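Start | Handbuch | Downloads | Teileliste | Kontakt
Handbuch > Hand und Handgelenk > Störungen > Daumen bleibt stehen
Seite drucken | Per E-Mail senden

7.4 Wenn der Daumen mitten im Greifen stehen bleibt (Fehler 2185)

Diesen Abschnitt habe ich nach dem Januar komplett neu geschrieben, die alte Fassung war ehrlich gesagt ein Witz: zwei Sätze und der Rat, neu zu starten. Genau das bitte nicht mehr machen! Wir hatten an der Zoltstead-Zelle einen Daumen, der beim Anheben von Stoff stehen blieb, ich habe neu gestartet, und die Hand hat bei der Referenzfahrt fröhlich zugemacht, mit einem Stück Stoff und beinahe auch mit meinem Zeigefinger dazwischen. Seitdem gilt die Reihenfolge unten, und zwar auch für Leute, die es eilig haben (also für mich).

Gemeint ist die fünffingrige Levetti-Hand mit der Steuerung von Halvorsen. Wer noch die alte Steuerung im Schrank hat, liest bitte in 7.6 weiter, da heißen die Menüs anders.

Woran man die Störung erkennt

Die vier Finger fahren normal, der Daumen bleibt irgendwo auf halbem Weg hängen oder steht gleich ganz aufrecht. In der Steuerung erscheint 2185, »Position Daumen nicht erreicht«. Manchmal kommt ein paar Sekunden später noch 2795 dazu, das ist die Überlast am Daumenantrieb. Kommt 2795 allein, ohne 2185 davor, seid ihr im falschen Abschnitt, dann bitte zu 7.5.

ACHTUNG: Die Hand hält nach dem Fehler weiter Kraft auf den Fingern! Sie sieht völlig friedlich aus und kann trotzdem zufahren, sobald jemand quittiert. Nicht zwischen Daumen und Finger fassen, solange die Freigabe noch anliegt. Auch nicht ganz kurz.

Hand sichern

1. Not-Halt drücken und gedrückt lassen.

2. Am Schaltschrank den Hauptschalter auf 0 drehen und das eigene Schloss einhängen. Mei Begay hat bei uns neben dem Schrank einen Haken mit Schlössern angebracht, von dort wird auch keins »mal eben« für den Spind ausgeliehen.

3. 20 Sekunden warten. Die Kondensatoren im Antrieb brauchen die Zeit, und ich habe mir angewöhnt, laut zu zählen, weil ich sonst bei zwölf anfange zu schrauben.

4. Stoff, der noch in der Hand steckt, von der Spitze her herausziehen, niemals quer über den Daumen. Geht es schwer, zuerst Schritt 5 und dann noch mal probieren.

5. Die Bremse des Daumens lösen (Inbusschlüssel, Größe 3, Öffnung auf der Rückseite des Handgelenks, eine halbe Umdrehung nach links). Der Daumen lässt sich jetzt von Hand bewegen. Er fällt dabei nicht herunter, gibt aber spürbar nach.

Hinweis: Wer die Bremse weiter als eine halbe Umdrehung öffnet, darf hinterher die Feder suchen. Die ist winzig und springt gut. Dolores Park hat uns aus Flamuvbridge inzwischen eine Tüte Ersatzfedern geschickt, sie liegt in der Schublade mit den Dichtungen.

Daumenfuß prüfen

Jetzt kommt der Teil, in dem der Fehler fast immer steckt. Unten am Daumen sitzt ein Metallring, und innen am Ring, dort wo der Daumen in die Hand übergeht, findet ihr eine kleine silberne Befestigung. Bei uns hatte sich an genau der Stelle ein Faden um die Achse gewickelt, so dünn, dass ich ihn dreimal übersehen habe. Nehmt euch eine Taschenlampe und haltet sie schräg, auf dem schwarzen Gehäuse sieht man sonst rein gar nichts.

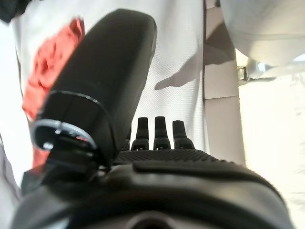

Abb. 7-4: Daumen der Hand mit Metallring am Fuß, rechts dahinter die vier Finger über dem genoppten Handpolster

6. Den Spalt zwischen Ring und Gehäuse einmal rundum absuchen. Fäden und Flusen mit der Kunststoffpinzette herausholen. Keine Metallpinzette und bitte auch kein Cuttermesser, unter dem Ring liegt die Dichtlippe!

7. Die Befestigung mit dem Finger antasten. Wackelt sie, nicht einfach nachziehen, sondern weiter bei 9.

8. Daumen von Hand einmal ganz durchbewegen, langsam, von einem Anschlag zum anderen. Er soll überall gleich schwer gehen. Ein leichtes Ruckeln kurz vor dem Ende ist bei den älteren Händen normal, ein hartes Klemmen ist es nicht.

9. Bei Klemmen oder lockerer Befestigung hört die Arbeit vor Ort auf. Hand abnehmen (siehe 4.2) und einschicken. Ich weiß, das dauert und die Zelle steht so lange. Ich habe es einmal mit Schraubensicherung aus dem Baumarkt versucht, danach war der Ring mit verklebt und die Reparatur wurde deutlich teurer.

10. Wenn ihr schon dabei seid, schaut auch auf das Polster. Zwischen den kleinen Noppen sammelt sich gern Faserstaub, und mit Staub drin rutscht der Stoff, die Steuerung greift nach, und am Ende landet die ganze Last wieder beim Daumen. Trocken ausbürsten reicht. Kein Alkohol, davon wird das Material hart.

Wieder einschalten

11. Bremse wieder schließen, halbe Umdrehung nach rechts, bis es klickt.

12. Hände weg, Leute weg, Schutztür zu. Dann erst das Schloss abnehmen, Hauptschalter ein, Not-Halt entriegeln.

13. Im Halvorsen-Menü unter Wartung > Hand > Daumen den Eintrag »Referenz langsam« wählen. NICHT die normale Referenzfahrt! Die langsame bricht schon bei kleinem Widerstand ab, die normale eben nicht, und damit wären wir wieder bei meinem Zeigefinger.

14. Fehler quittieren und die Hand dreimal leer öffnen und schließen lassen, erst danach wieder Stoff hineinhängen.

VORSICHT: Kommt 2185 bei der langsamen Fahrt noch einmal, nicht ein zweites Mal quittieren. Zurück zu Schritt 1, mit Schloss und allem. Ich weiß, wie verlockend die Taste ist, sie ist groß und grün und liegt genau unter dem Daumen (dem eigenen).

Was ins Störungsbuch gehört

Uhrzeit, Fehlernummer, welcher Stoff gerade in der Zelle war und in welcher Stellung der Daumen stand. Bitte auch aufschreiben, wenn ihr nichts gefunden habt. Mei konnte im Januar nur deshalb sehen, dass es immer bei den locker gewebten Stoffen passiert, weil die Spätschicht so brav mitgeschrieben hat. Gefundene Fäden kommen mit Klebestreifen auf die Seite, das sieht wild aus, hilft Dolores aber beim Zuordnen.

Weiter: 7.5 Überlast ohne Positionsfehler (2795)
Seite drucken | Per E-Mail senden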